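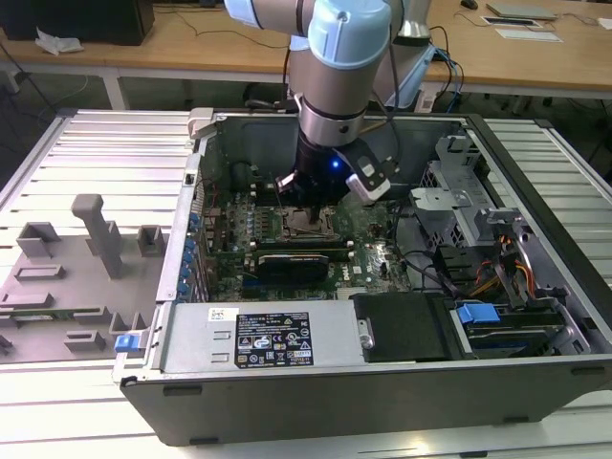 Right, I've been using the Skandus 2 as my only phone since July and I said I'd write it up, so settle in, this is going to be a long one. Short version is that it's a cheap phone that mostly behaves like a dearer one, apart from when it doesn't. My whole working life up to now has been desktop towers, the sort where you take the side panel off and there's the processor sitting in its socket and the graphics card in its slot below, and if something's slow you can at least point at the part you blame. With a phone you just sort of glare at it.

Why this one? I dropped the old one down the stairs at Irkville station and I had a budget of not very much. The shop had the Skandus for 80 quid on a plan I was going to take anyway, and the chap behind the counter said it was "fine for messages". Bit rude to the phone, I thought.

Battery first, as that's what everybody asks me. It lasts the day. Gets me through work, the bus home, a podcast, too much scrolling in bed, and it's usually on 35 per cent when I plug it in. My last one was gasping by teatime so I'm very happy with this!

Charging is slow though. Really slow. You can't do the thing where you plug it in while you're in the shower and come out to a decent top-up. I've ended up leaving a charger at my desk and another in the kitchen.

Camera. Outdoors on a bright day it's lovely, I've had some of my allotment photos printed and they look great. Indoors in the evening everyone goes a bit smeary, and the cat is just a brown shape with ears. There's a night mode but it takes so long that whoever you're photographing has wandered off to put the kettle on.

Storage is where I got caught out. It sounded like plenty in the shop, and then you find out how much of it the phone has kept for itself. I moved 700 photos on to a memory card in the first week. Yes, it has a card slot! And a headphone socket! I'd forgotten how nice it is not to charge my headphones.

Things it came with that I didn't ask for: a weather app (there was already a weather app), a horoscope thing, and Urby, the city guide that wants to know where I am at all times so it can tell me about lunch deals. You can switch Urby off but you can't delete it. It has opinions about Irkville that I do not share. It thinks the retail park is a "food quarter".

Replying to a few of you at once -- yes it does contactless payments, no it isn't waterproof as far as the box says, and yes you can get a case for it, but not many. I got mine off the market and the hole for the camera is a tiny bit out, so there's a grey sliver in the corner of my wide shots till I push it back up with my thumb.

Someone asked how it compares with the Okabe. I've only had a short go on one. Tomoyo Uchida lent me hers for a weekend when we were away, and it's got a much nicer screen, you can read it in full sun without doing the hand-over-the-top thing. It's also heavier and it made my pocket sag. Typing felt better on the Skandus, though that might just be me being used to it.

Updates! I nearly forgot updates. There's been one since I bought it. It moved the torch button, which I'm still cross about, and it fixed the thing where calls went silent if you switched to another app halfway through. So on balance I'll forgive it. What I can't get out of anyone is how long the updates will carry on for. I emailed Skandus and got a very cheerful reply that answered a different question.

Edit, 7th November: got a second reply from them and it's the same as the first one with a new name at the bottom.

Would I buy it again? For the money, yes, I think so. If you play big games or take a lot of pictures in pubs, spend more. My mum wants one now, she's had a go on mine and likes that the text goes properly huge -- so I expect I'll be the one setting it up over a pot of tea and hiding the horoscopes.

Last thing for whoever asked about the ringtone in my video. It's the default one, it's called "Pebble", and you can find it under sounds, then the second menu, right at the bottom.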